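Community Help > Home and Cleaning > Storage

Do sponges need their own slots in a tray?

Posted by trostow_tenant, April 22, 2026

I'm setting up a cleaning shelf for the shared kitchen and my sister keeps pushing these shallow trays with shaped slots in the floor, one sponge per slot. She says they keep things sorted and the sponges last longer. I have my doubts. A sponge sitting in a hole that fits it sounds like a sponge that never dries out. Hers is yellow and has a blue panel over part of it, so now there's even less air.

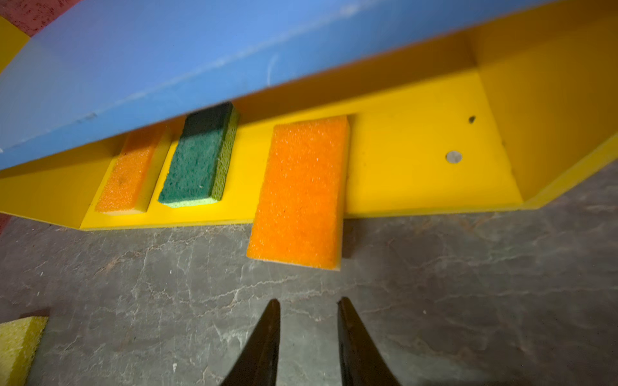 Sponges in the yellow tray, blue panel over the back.

She also wants me to keep orange for counters and green-and-yellow for pans. Is any of this worth the trouble, or do I just throw them in a bowl like I always have?

Shewit Kassa

I'd separate the two claims. Keeping them sorted, fine, I can believe that. If each one has a place, you see right away which one is missing, and people are less likely to wipe the counter with the pan sponge. Lasting longer, I'd want to see some proof. I kept mine in a slotted tray from December on and they fell apart about as fast as before.

Your worry about drying is fair. Squeeze the sponge out hard and stand it on edge somewhere open until it's dry, then put it in the slot. Nobody in a shared kitchen will do this every time, so for the one in daily use I'd skip the tray and get a wire rack. Use the tray for the dry spares. And leave the panel off if you can, at least overnight.

A bowl is worse, by the way. The bottom one sits in whatever drips off the others.

umali_flat3

just get a bowl with holes in it. used one for years no problem

gritty_pan

Color rules only work if somebody writes them down. We had the same system and it lasted until the first houseguest. Tape a note inside the cupboard door. As for the tray, check that you can lift it out and rinse it, corners and slots too, before you spend money on one. Crumbs get in there and I've never found a brush that reaches all of it.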